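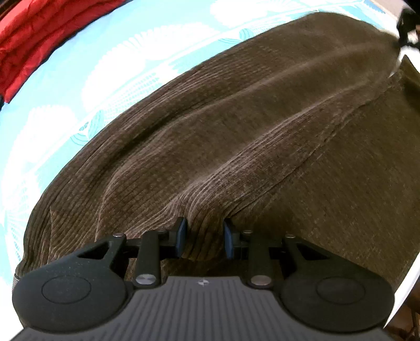

Who Shows Up When the Bus Stops Coming
Marisol Begay
Final report, Local Government and Protest
2023-11-27

In January the town of Plonden cut its evening bus, Route 16, and gave riders a phone number to call instead. My project looked at what the riders did next, which was mostly call the number and then march.

I went to both marches, read the council minutes (a punishment I chose freely) and handed out a one-page survey. I got 79 surveys back. Of those, 40 came from people who had never been to a protest before, and 2 were blank except for a drawing of a bus.

The first march ran from Ullon Street to the town hall, where the front door was locked. People chanted at it anyway. The second was timed to a council meeting and went better, in that there were council members in the building. Councilman Ambrose told the crowd he "heard them" – he was standing next to the drums, so I believe him.

Most first-timers said a neighbor or coworker asked them to come. Very few mentioned the flyers, including the ones I designed. Night-shift workers from the Umard warehouse were the biggest group at both marches.

The council has put the route back under review. My survey form is attached, typo in item 2 included.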